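Support > Framing Workshop > Mat Cutters > Ticket 2533

Print this page | E-mail this page

Ticket 2533: bevel overcut at lower left corner, Bruvitz mat cutter
Opened by: Rajeshwari Rodrigues, Nommont Framing
Status: Closed

Problem as reported: Double mats for signed football shirts show an overcut at the lower left corner of the window. The other corners are clean. The fault appears on the top mat and the undermat. It began in March after the cutting head was removed for cleaning. Blade is new. Board is Van den Broek white core, the same stock as before.

First reply: Please confirm the stop settings and whether the squaring arm reads 90 degrees against a known square. Cut a test window in scrap, without a slip sheet, and measure the overcut on the face side.

Customer: Squaring arm checked, reads 90. Overcut on the test window is 2 mm on the vertical cut only. The horizontal cut ends where it should. Production stop reset to zero and the test repeated, same result.

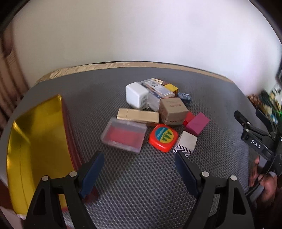 Second reply: An overcut on one side only points to the lower stop and not to the blade depth. If the depth were wrong, all four corners would show it. Check that the lower stop is seated fully on the rail. After the head has been off, the stop can be refitted one notch out and will still lock. Loosen the thumbscrew, push the stop towards the end of the rail until it clicks, and retighten.

Customer: Stop was one notch out. Reseated. Overcut is gone on scrap, but the cut now finishes slightly short and the corner has to be freed with a loose blade.

Second reply, continued: Use the fine adjuster on the stop, a quarter turn at a time, anticlockwise to lengthen the cut. Retest on the same board as the job, as thicker board needs a longer stroke.

Customer: Half a turn cured it. Cut a full set for a Muvov shadow box, corners clean on both layers. Please close.

Closing note: Stop refitting added to service sheet 216. Parts supplied: none.

Views: 216 | Comments: 2 | Shares: 0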